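Open Saturday at Wesora: an afternoon teaching robots by hand

I had been on the waiting list for the Wesora open day since October, so when the email came through I said yes before I'd even looked up the trains. Seventy of us had places, split into small groups, and mine started at two o'clock with coffee and a very good ginger biscuit. Anyone expecting rows of orange arms behind cages would have been surprised. Most of the work goes on in ordinary-looking rooms, and the task in ours was about as ordinary as it gets: a full-size humanoid and an office chair on castors.

The idea is lovely once you see it. An operator in the next room moves their own arms, the robot moves its arms along with them, and everything gets recorded so that a computer can later learn the job from those recordings. No one types in "move left a bit". You just show it!
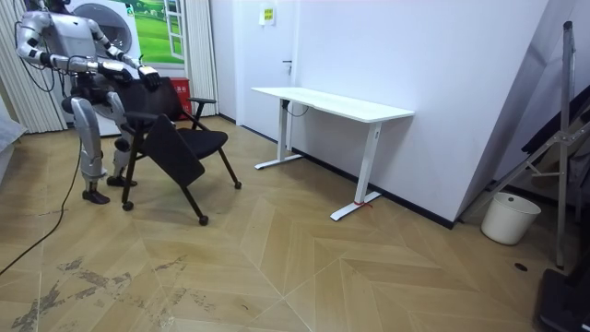
The teaching room

Our guide was Mwangi Mohamedi, who talks quickly and clearly loves all this. He told us the chair is harder than it looks (I'd thought it would be the easy one). A cup stays where you put it, but a chair on wheels swings round as soon as you push it off-centre, and the operator has to feel for that through the controls. So the robot is taught to use both hands on the backrest, bend its knees a little and keep its weight over its feet. I found myself bending my own knees in sympathy.

They had 3,258 recorded runs of the chair task by the time we visited. New operators practise for 17 hours before any of their runs are kept. I asked what makes a bad one and Mwangi said hesitation, mostly. If the person dithers, the robot learns to dither too, which made the whole group laugh and then go a bit thoughtful. 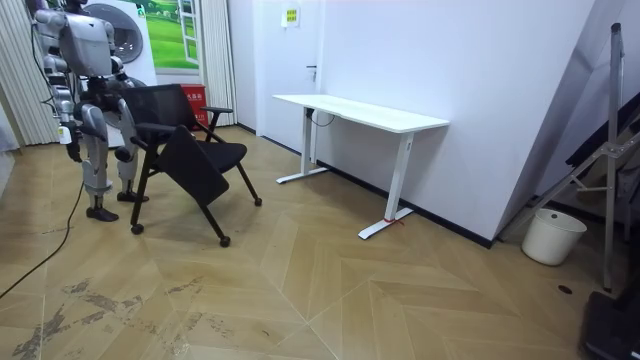
Vergara, from my group, wondered whether it wouldn't be quicker to take hold of the robot's arms and guide them directly, as they do with the small Binberg arms at her college. Mwangi's answer was that they do exactly that for work at a bench. With a robot that also has to stay on its feet, a person leaning on it spoils the balance, so for chairs and doors they stick to remote control.

Then we got to have a go ourselves, on a practice set-up called Clarnorari with a much smaller robot and a toy trolley. Fourteen minutes each, and I could have stayed all day. My first try went straight into the skirting board. By the fourth I had it steering nicely, and I was grinning like a child. The odd part is judging depth from the head view, where the chair back looms up close and the floor seems miles off. The operators say you get used to it within a week.

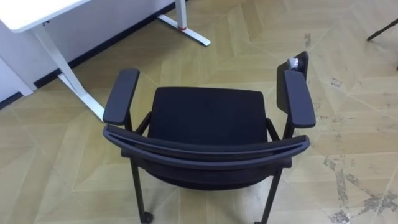
The office chair as seen from head height, looking down over the backrest.

We finished at half past four with questions and more biscuits. Another open day is planned for spring, and groups fill up fast, so put your name down early. The walk from the station is uphill all the way and there's no parking on site. Wear flat shoes, and do take a turn at the controls if they offer you one!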